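4. Recording demonstrations in the sim kitchen

Before you start: scene loaded, arm at home, gripper open. Disk space checked. Allow roughly 26 seconds per demo, more if your new to it.

You get an outside view and a gripper view. Both must be live before you record.

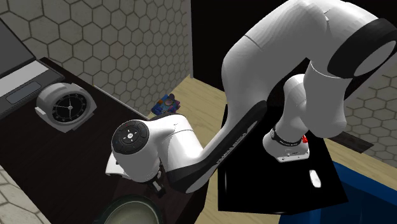
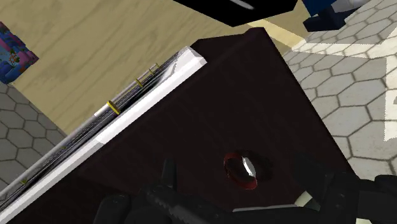

Murray Waaka adds: check the gripper view first, every time. I lost 87 demos at Forncombe to a view that had frozen and I only looked at the other one.

4.1 Pick the task from the list. Type the instruction exactly as listed, lower case, no full stop.

4.2 Press Record. Wait for the tone. Then move.

4.3 Drive the arm with the hand controller. Slow near the countertop. Small corrections are fine, leave them in.

4.4 Finish the task, let go, back the gripper off. Hold still for a moment, then Stop.

4.5 Mark it Good, Bad or Unsure. Unsure goes to review, no need to explain.

4.6 Press Shuffle. Objects get new positions. Do not skip this, even when the last layout was a nice one.

NOTE: Bad demos are kept, in there own folder. Don't delete them by hand or the numbering breaks.

NOTE: Target is 216 Good per task. The Stukside set stands at 1783 over all tasks, counted in March.

CAUTION: Never change the simulation speed half way through a set. Playback will look normal, the timestamps won't be.

CAUTION: If the arm jumps at Record, stop. Reset the controller (section 3.2) and start that demo again.

4.7 End of session: Export, wait for the green tick, log out. Export fails with "index mismatch" = see section 7.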